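Last updated: 2022-03-29

I have finally become a person who bakes bread, and I can't stop talking about it! It started in January, when a friend in Prakevport handed me a jar of rye starter and a page of notes with no measurements on it at all. My first four loaves were bricks. I ate them anyway, toasted, with far too much butter.

What changed everything was giving the dough more time. I had been shaping after a couple of hours since I was hungry and impatient, and now I mix before dinner and leave it in the coldest corner of the kitchen for 12 hours. The crumb opens up, the crust goes dark and crackly, and the smell — oh, the smell — gets all the way upstairs.

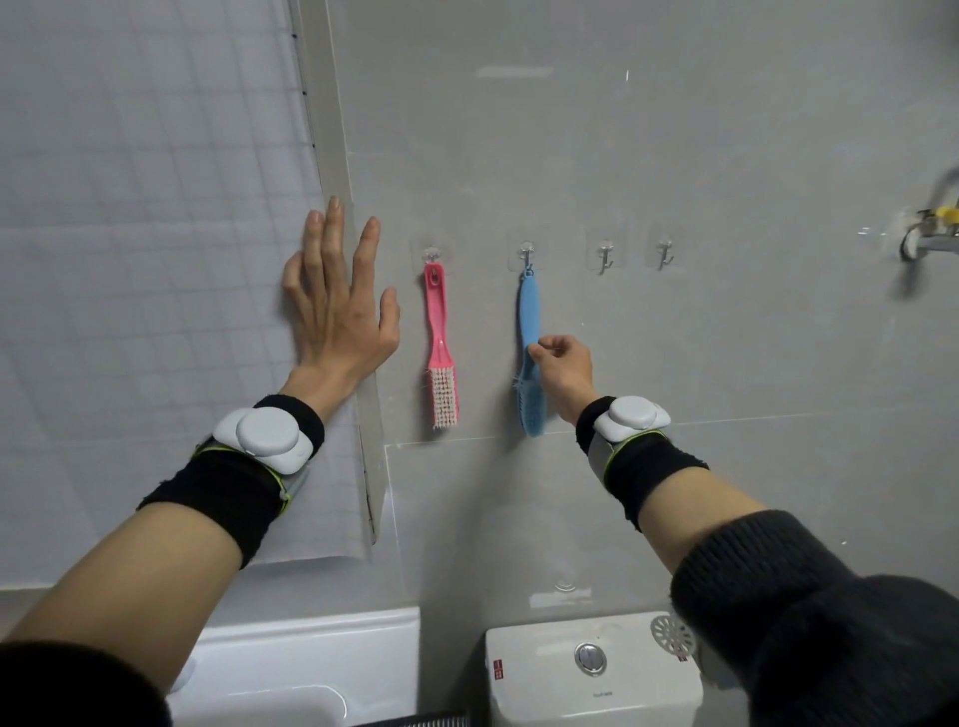

Benito Aranda wrote in after my last post to say that I should stop adding flour when the dough feels sticky, and just wet my hands instead. He also thinks my oven is too cool and wants me to heat the pot for a good 15 minutes longer.

I tried both on Sunday and he was right about the wet hands. So much less mess, and the loaf came out taller than any I've made. The hotter pot scorched the bottom a little, so I'm going to try a tray on the rack underneath.

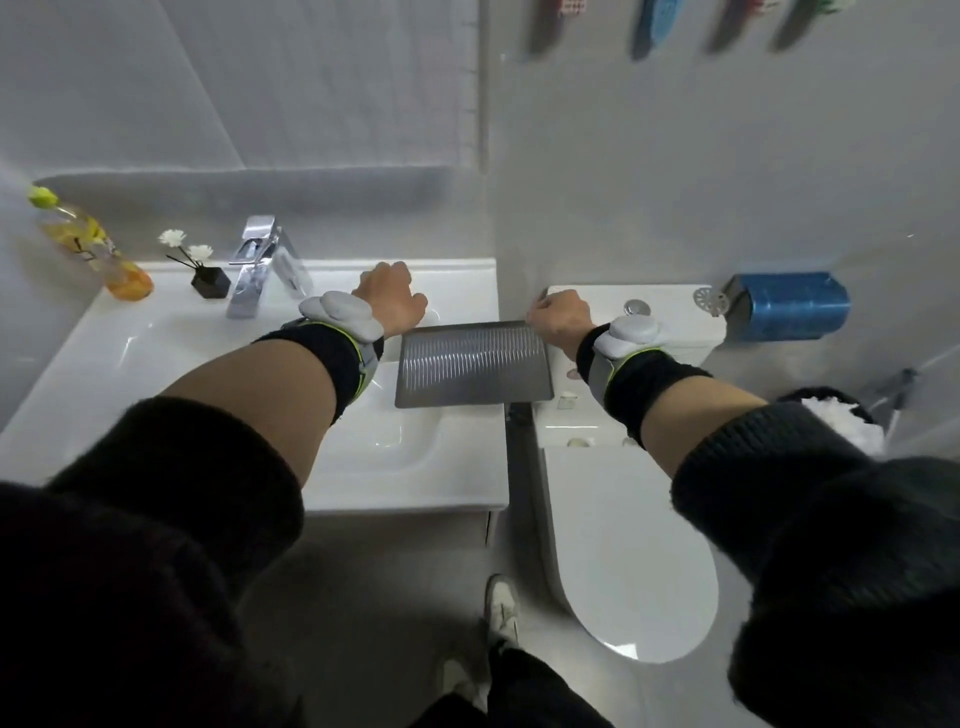

Next up is a seeded loaf with sunflower and caraway, like the one they used to sell at the market in Birnness. I've got the seeds soaking already, and the starter is bubbling away on top of the fridge!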